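Home Explore Notifications Messages Lists Profile More

Marit Aasen
3/17/18

1/ Good morning to everyone who wrote in after my grumble in February about tabletop robot arms and the house rules people tape up beside them. I promised a proper thread on the rules we keep at Hurkow, so pour yourself something, because I do go on a bit.

2/ First, where they came from. Stellan Lunde wrote the original sheet, and it ran to 33 rules, bless him. Lovely rules, every one of them! But you can't hold 33 of anything in your head while an arm is moving, and we found people were reading it once on their first day and never again.

3/ So Maj-Britt Boström and I sat down with the logbook, all 761 entries at that point, and looked for the rules that would have saved somebody some grief. What's left fits on one side of a page. I'll put the ones I care most about here, in the order we do them.

4/ RULE ONE: Look from the gripper's side before you move anything. From your chair everything seems nicely spread out. Bring up the wrist camera and you may find your ketchup bottle lying clear with a cup sitting off to one side of the fingers, much closer than you'd have guessed.
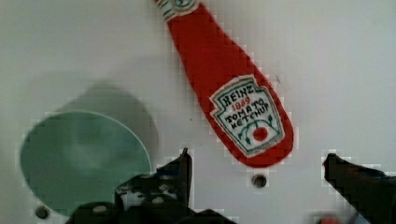

5/ RULE TWO: One pair of hands. If someone is reaching over the table, the arm is stopped, and I mean stopped at the button and not just "I wasn't going to touch it." Whoever has the button says "clear" out loud and waits to hear it back. It feels silly for the first week and then you stop noticing.

6/ Fahad Memon asked me whether that still holds for the small arms, the ones you could push aside with a forearm. Yes, please! A pinched finger is a pinched finger, and the habits you learn on a little arm are the ones you'll carry over to a big one.

7/ RULE THREE: Write the layout down before the first try. What's on the table, which way it's pointing, what you're going to ask for. A pencil line in the log will do nicely. We used to fill it in at the end of the day, and I'm a bit embarrassed by some of those pages.

8/ RULE FOUR: When the gripper has hold of something, keep your own hands back until it has let go. I know how tempting it is to help. A bottle held on its side over a colander looks like it's just asking for a nudge, and a nudge is how you end up with a try you can't use and a knuckle you're cross about.

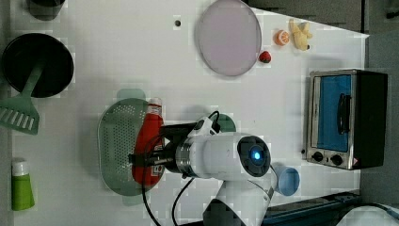 9/ And if you did nudge it, write that down too. I'd much sooner have a log with "I bumped it, sorry" in the margin than a tidy one I can't trust. Our colleagues at Vusimgate keep a separate column for it, and I've been meaning to copy them for ages.

10/ RULE FIVE: Failed tries stay in. Every one. At last tally we had 1,321 tries logged and 808 of them marked good, and people do wince when I say that in company. But the other ones are where we learned that our grip height was wrong, so I'm rather fond of them.

11/ RULE SIX: Cables get checked at the start and again after lunch. Run the arm slowly through its whole reach and watch the loops, especially the ones near the wrist. If anything pulls tight or catches, you stop and re-dress it before doing another thing.

12/ Ivar Ljungberg thinks Rule Six should be Rule One and he may well be right. We've argued about it over many coffees. He does his cable check before he's even taken his coat off.

13/ A few of you asked if we follow a published standard. For the bigger cells, yes, we work from the proper documents and have somebody in to go through the risk assessment with us. The page I'm describing sits on top of that and doesn't replace it, so please don't wave my thread at your safety officer!

14/ The folks at Grolum asked for the sheet in plain text so they could change the wording for their own tables. Happy to send it to anyone else who'd like it. Change the order, add your own, cross out mine. Just put a date on it so people know which one they're reading.

15/ Still to sort out: what to do about visitors. Right now we say "behind the yellow line," but the line has worn off by the door. Maj-Britt is bringing tape on Monday.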